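Tridadthorpe: Second contestant leaves after heat row

The reality show Tridadthorpe has lost its second contestant in a week, after one of the remaining housemates walked out during Monday night's episode and told producers they would not be coming back.

The departure was confirmed in a short statement from Parri, the company that makes the programme. It said the contestant had left "of their own choice and in good health" and would be given the same support as anyone who is voted out in the usual way. Parri did not say whether a replacement would be brought in.

Viewers saw the argument begin over the evening meal. Two of the housemates had been told to share the cooking as part of a forfeit, and a disagreement about who had finished the last of the shopping money soon turned into a row about nominations. The contestant who left had been put up for the vote three weeks running and said on air that they were tired of being "the easy name".

They then asked to speak to producers in private. The next time viewers saw the group, they were being told that one of them had gone.

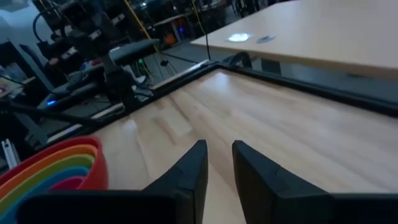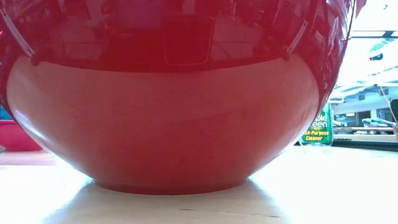

The walkout comes at an awkward point for the programme, which was already dealing with complaints about last week's eviction. Parri said it had received 3,917 complaints by Monday morning, most of them about a fault with the voting app. The app, run by a firm called Mokden, stopped taking votes 22 minutes before lines were meant to close, and a number of people said they had been charged for votes that were never counted.

Mokden has apologised and said refunds will be paid automatically. It expects the money to reach customers within two weeks. Votes cast by telephone were not affected, and the result of the eviction stands. Parri said the gap between the bottom two was too wide for the missing votes to have changed anything, but it has not published the figures.

Tridadthorpe began in June and puts its contestants in a disused boarding house in the seaside town of Skodham, where they have to run the place for paying guests while living under the same roof. Anyone who leaves early gives up their share of the prize fund. Under the rules, that share goes back into the pot and is not split between the others until the final.

The boarding house itself has been a talking point in the town. Some residents have complained about late-night filming and the loss of parking on the front, while several cafés nearby say trade has been better than in any summer for years. Parri has a licence to film there until the end of the series and has not said where a second run would be made.

Audience figures have held up better than many expected for a new format with no famous faces. The opening episode was a slow starter, but catch-up viewing has grown each week and the programme has been given a longer slot for its last fortnight.

This week's public vote has been cancelled. The remaining contestants were told that nobody will be evicted on Friday, and that nominations will start again from scratch after the weekend. Anyone who had already voted this week will get their money back.

Tridadthorpe continues tonight, Tuesday, July 19, 2022, at nine o'clock. The final is still due to be shown live from Skodham.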